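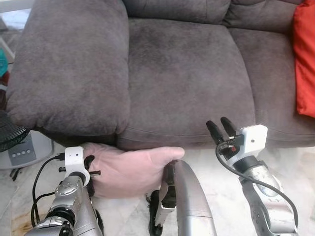

Etedbridge has one concert hall and 18 guest houses, and I stayed in the cheapest of them. The town hall lists 2,519 beds in November, fewer than in summer — the river hotels close early. My notes on the bus timetable were written up on a grey sofa with a deep crease between the back cushions, good for losing pens.

The hall tour starts at the Rozīte gate and includes the organ loft. Book a day ahead. 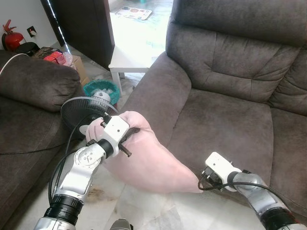 Pink cushion, living room.

The Zistamitz bus leaves from the lower stop.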